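**Olar Textile Library** – notes on folding, sorting and returning fabric, September

**1/**
The Textile Library reopens its sorting room this September. The following posts set out how borrowed and donated fabric is to be folded and returned. Members who have used the library before are asked to read them as well, as several points have changed.

**2/**
The collection now stands at 1468 pieces. It includes dress fabric, felt, fleece, corduroy, curtain lengths, offcuts and a growing number of unfinished garments. Loans run for 30 days and may be renewed once at the desk or by telephone.

**3/**
Pieces should come back clean, dry and free of pins. Please check hems and pockets by hand before packing. Last season 47 pieces were held back from the shelves with pins or needles still in them, and each had to be gone over a second time by staff.

**4/**
Folding is done on the flat. The sorting room has woven mats for this purpose and members are welcome to use them. At home, a clean table or a bed will do. Kindly avoid folding on carpet, particularly with dark fleece.

**5/**
Corduroy: lay the piece out, smooth it along the ribs with the flat of the hand, and fold across the ribs as few times as possible. Sharp folds pressed into the pile are difficult to remove. Large pieces may be rolled. Tubes are kept behind the door and need not be returned empty.

**6/**
Corduroy should not be ironed from the front. If a piece has come out of the wash badly creased, return it creased and say so on the slip. Sarita Khurana looks after the steaming table and would prefer an honest crease to a flattened rib.

**7/**
Felt and fleece: fold loosely in half, then in half again, and stop there. These fabrics take up a good deal of shelf space and members sometimes try to be helpful by compressing them. The Poirier shelving was replaced over the summer and there is now room.

**8/**
Irregular pieces, including those with curved hems or pointed corners, are folded inward until the outline is a rectangle. Bring the points to the middle first, then the sides. The label goes on the outermost layer, lower right, where it can be read without lifting the stack.

**9/**
A question was received from Emiliano Hinojosa about half-made garments, and the answer may be of use to others. Tack loose panels together with a single long stitch and fold the garment as one item. Panels returned separately are shelved separately, and they do tend to part company.

**10/**
Colour sorting: reds, oranges and pinks share one bay. Bright red is kept in its own bin within that bay until it has been tested for colour loss. Members borrowing from the bin are asked to wash the piece alone the first time, in cold water.

**11/**
The test itself is simple and can be done at home. Dampen a scrap of white cotton, press it against an inside edge for a minute, and look at the cotton. If colour has moved, write "runs" on the slip. Ordinary pencil is fine – ink is not, for reasons the grey flannel will bear out.

**12/**
Bags: the library no longer accepts fabric in sealed plastic. Cotton bags, pillowcases and cardboard boxes are all suitable. The 2 large Hullik crates beside the entrance are for returns only. Donations go to the desk so that a receipt can be written.

**13/**
Nisha Mishra will be at the desk each morning from opening until noon, and Farzana Mirani in the afternoons. Either can look up a loan or replace a lost slip. Inquiries about upholstery fabric go to Vignesh Thevar, who keeps that list on paper and intends to go on doing so.

**14/**
Regarding the Julter Street entrance: the ramp is open again and the bell has been repaired. Please ring once and allow a moment, as the sorting room is at the far end of the building.

**15/**
A correction to post 7. Fleece throws with a bound edge should be folded in thirds so that the binding lies on the outside. All other fleece remains as described. The printed sheet in the sorting room already has the correct wording.

**16/**
Members who would like to practise before taking fabric home may do so at the mats on any open morning. Red felt and fleece go to the left-hand shelf when finished, and corduroy stays flat until the label has been written.

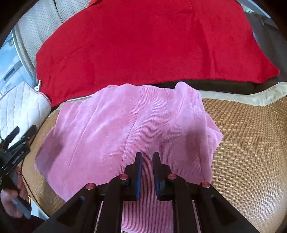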